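4.2 Raccordement et mise en service de l'étiqueteuse Rorka

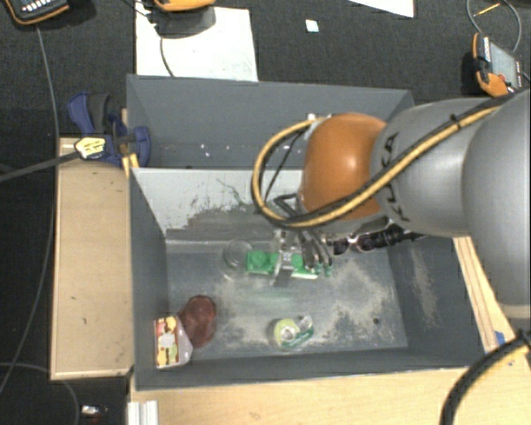
L'étiqueteuse Rorka est livrée avec son bloc d'alimentation, un câble réseau et un rouleau d'essai. Prévoir un plan stable et un dégagement arrière de 19 cm pour l'ouverture du capot.

1. Mettre l'interrupteur sur 0 et brancher le bloc d'alimentation.
2. Ouvrir le capot à l'aide des deux loquets latéraux.
3. Retirer la cale de transport de la tête d'impression. La conserver pour tout retour en atelier.
4. Placer le rouleau sur l'axe, face imprimable vers le haut, puis régler les guides – sans serrer – contre les bords du papier.
5. Engager le papier sous la tête et refermer le capot jusqu'au déclic.
6. Mettre sous tension. Le voyant clignote pendant environ 9 secondes, puis reste fixe.
7. Maintenir la touche AVANCE enfoncée pour lancer le calibrage. L'appareil éjecte 4 étiquettes vierges.

ATTENTION – La tête d'impression reste chaude après usage. Laisser refroidir l'appareil avant toute intervention sous le capot.

Remarque : si le voyant passe au rouge à l'étape 7, le format déclaré ne correspond pas au rouleau installé. Modifier le format dans le menu Supports, puis reprendre le calibrage.

Pour le raccordement au logiciel Undeo, voir la section 4.3. Le pilote version 2 est requis ; les versions antérieures ne gèrent pas les étiquettes à marque noire.

Révision : décembre 2019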